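4. Fitting the cover and making up the bed

This section applies to the Cedham mattress with the Piltia zip-off cover. Read section 3 (Unpacking) first. The mattress must have been out of its vacuum wrap for at least 12 hours before a cover or sheet is put on.

CAUTION: Do not lift the mattress by the zipper or by the cover fabric. Use the four side handles.

4.1 Checking the base

1. Place the base on a level floor and tighten all frame bolts.
2. Measure the gap between slats. It must not exceed 40 mm. Wider gaps void the warranty.
3. Lay the anti-slip mat across the slats, rubber side down.

Note: The Bernitz base is supplied with its slats already spaced. Skip step 2 if you are using it.

4.2 Fitting the cover

1. Open the cover fully and lay the lower half on the base, label toward the foot end.
2. Lower the mattress onto it – two people are needed for this step.
3. Pull the upper half over the mattress and line up the corner seams.
4. Close the zipper from the head end. Stop if it binds, back it up a short distance, and free the fabric before going on.
5. Tuck the zipper pull into its pocket.

CAUTION: Keep the zipper clear of the foam. Torn foam cannot be repaired.

4.3 Fitting the sheet

1. Choose a fitted sheet with pockets deep enough for the mattress and cover together. The Reuter sheet, part 161, fits all mattresses in this series up to 200 cm long.
2. Wash and dry the sheet before first use. Cotton sheets shrink slightly in the first wash.
3. Hook both head-end corners, then pull the sheet toward the foot end and hook the remaining two.
4. Run a flat hand from the center to each side. Shallow creases are normal and do not mean that the sheet is the wrong size.
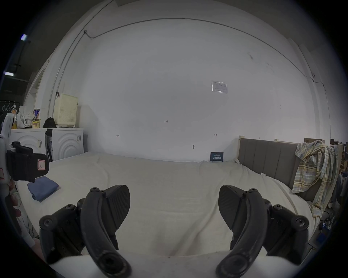
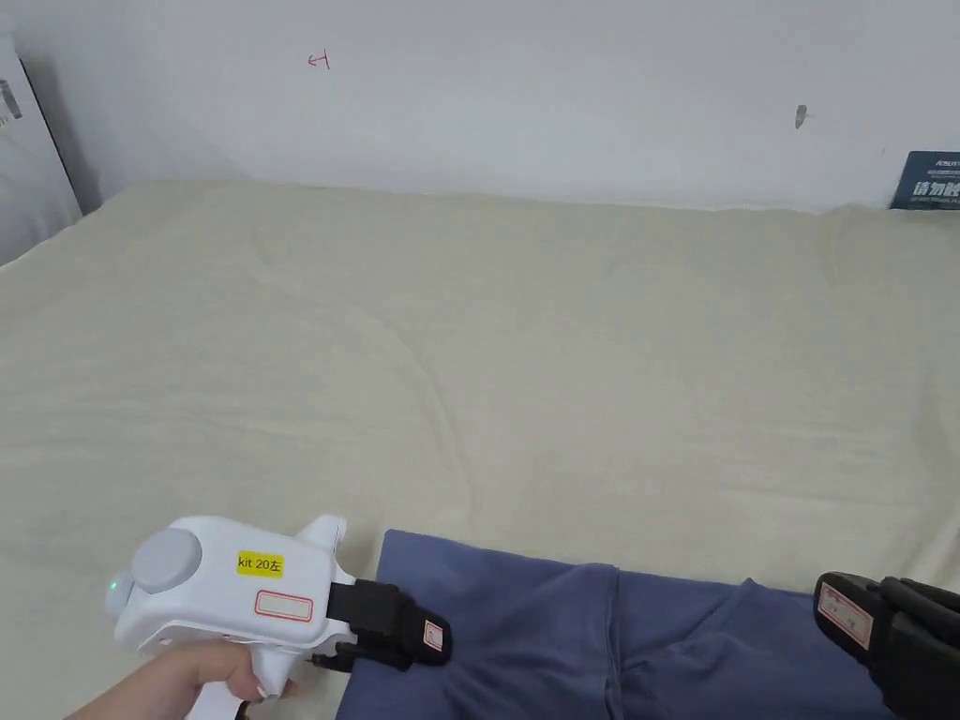 4.4 Care

1. Remove the cover every three months and wash it at 40 °C. Do not use bleach or fabric softener.
2. Dry it flat or on a line. Do not tumble dry.
3. Turn the mattress head to foot each time the cover is removed. Do not flip it – the support layer must stay at the bottom.

Note: The cover may feel tight after washing. It loosens within a few nights of use.

Revised August 25, 2023. Text: Ida Ackermann. Technical check: Vlasta Trajkovski.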